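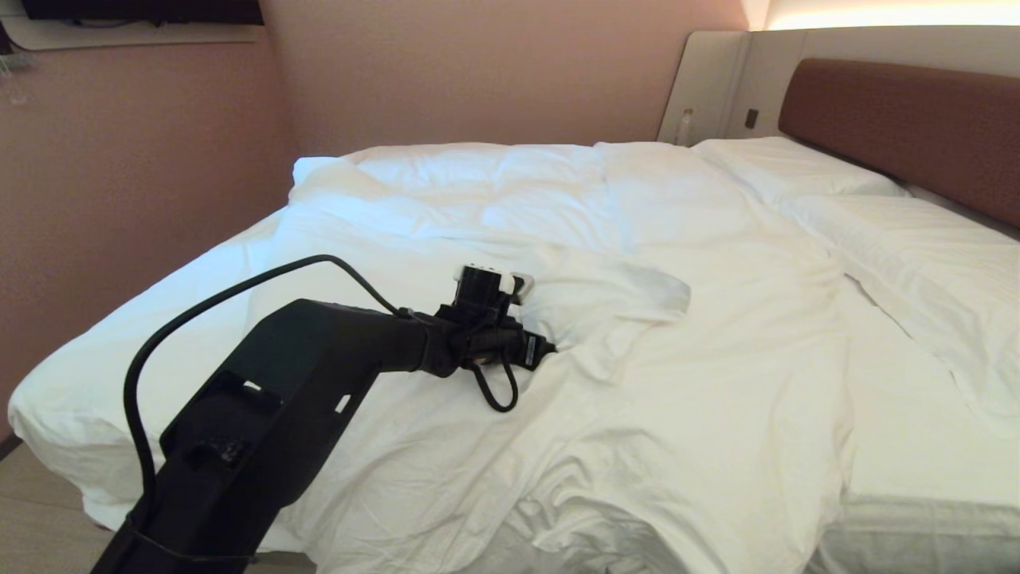

What is bursitis? It is a swelling of a bursa, one of the small fluid-filled cushions that let skin, muscle and tendon slide smoothly over bone.

Print this article | E-mail this article

The body has well over a hundred of these cushions, and they are marvellous little things, most no thicker than a slip of paper until something irritates them. The shoulder, elbow, hip and knee give the most trouble. Kneeling, leaning on a desk or a sudden knock can all set it off, as can gout or an infection.

The joint aches, feels stiff and may look puffy or red. Pressing on it hurts, and so does lying on it at night. A survey at the Skolau joint clinic followed 139 adults with a sore hip, and 30 of them turned out to have bursitis as the main cause.

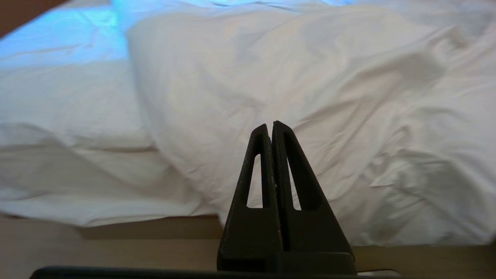 How long does bursitis last? Most cases settle within a few weeks if the joint is rested, though some drag on for months.

Ice, padding and simple painkillers are the usual first steps. Gentle stretching comes next, and it can work wonders! A hot, very red joint with a fever needs a doctor the same day, as an infected bursa has to be treated with antibiotics.

See also: Tendinitis; Frozen shoulder; Gout

Print | E-mail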